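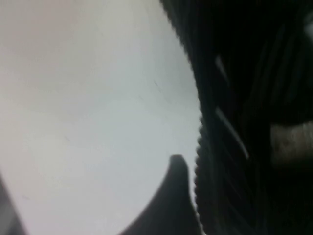
图3 台面近景。浅色、哑光，中部偏右有一道细短划痕。

3.2 台面与纸箱：装箱环节的观察

台面先说。以往的打包研究多半写箱子、写填充物，台面一句带过。我们觉得不妥。浅色哑光台面的好处，反光弱，小件放上去轮廓清楚；坏处也有，痕迹显眼，见图3。划痕很淡，不影响操作，但受访者几乎都会先用手抹一下，看看是不是脏东西。这个动作平均占不了多少时间，却打断节奏。编码时单列一类，记作“抹台”。

本节材料来自装箱记录共211条，剔除记录不全的9条，其余全部进入分析。编码由 Tsion Gebretsadik 与第二作者分别完成，分歧处当面讨论，讨论不下来的按前者意见。台面每日收工擦一次，用干布，不用清洁剂（早期用过 Rolteck 的喷雾，留水印，四月起停用）。

纸箱。旧箱重复使用，不做修补。选旧箱是有意为之，家庭和小办公室里收线材、收杂物，用的大多就是手边的旧纸箱，拿全新箱子做，结果偏乐观。旧箱的口沿不齐，手背容易蹭到，受访者会不自觉地绕开破损的那一侧，从另一边放。这一点在访谈里反复提到，第一轮问卷却没问，是我们的疏忽，第二轮已经补上。

箱子摆放的角度也没有规定。多数人不会把箱子摆正，斜着放，近侧箱壁朝自己，箱内远角正好对着视线。物品于是往远角堆。深色软物尤其如此，往角上一塞，靠住箱壁，自己就鼓起来一块，占的地方比折好时大得多。
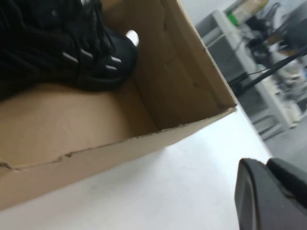 图4 敞口纸箱斜置于白色台面，黑色物件（似为成卷线缆或软质物）靠箱内远侧，箱壁上有一圆孔透光；近侧箱沿粗糙，略有撕损。

图4可作一例。黑色一团偏在一侧，箱底仍露出一大片。按 Triven 的填充分级，这种情形归“偏置”，不算满也不算空。偏置的问题在后面：再放硬物，硬物会滑向空的一边，箱子搬起来重心不正。建议的作法是软物垫底摊开，硬物后放，但实际照做的人不多。问原因，回答很一致，嫌麻烦，“反正还要拿出来”。

箱壁圆孔值得多说两句。透光，位置靠上，受访者把它当作方向标记，有孔的一侧记为“后面”。搬运时手指也往那里找。也有人担心小件从孔里掉出，于是把软物挪到孔边上挡着。两种用法有冲突，挡住了就不好提。Hrnčiar 的早期报告把提手孔只看作搬运构件，我们的访谈不支持这么窄的理解。样本有限，这里不展开。

浅浅色物件的情况略有不同。白纸、白色插头一类，放在白台面上容易漏收，收尾时要弯腰侧着看才找得到。试过铺一块深色垫布，漏收少了，但垫布本身起皱，箱子推不动，受访者抱怨多，两天后撤掉。折中办法是在台面一角贴 Isley 的灰色胶带，划出“待装”区，小件只许放在区内。效果尚可。胶带边缘会卷，每周要换。 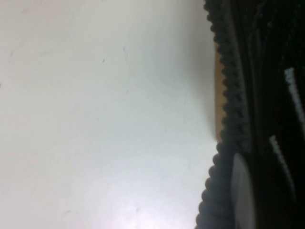
### 3.3 台面痕迹的记录办法

痕迹分三类：点、线、片。点指孤立的小黑点，线指划痕或细灰条，片指成片的污迹。光斑不算痕迹，但容易误记，亮处会把浅痕盖掉，记录员须换个角度再看一遍。阴影同理，靠近深色物体的台面发灰，不要记成污迹。

记录表一页一张，编号从100起，手写，事后录入。只记位置与类别，不量长度，量过一阵，两个人量出来对不上，放弃了。同一痕迹连续出现在前后两张表里的，只计首次。擦拭后消失的归为浮尘，擦不掉的留作固定痕迹，下一轮开始前先告知受访者，免得又去抹。告知之后“抹台”动作是否减少，数据还在整理，见第4节。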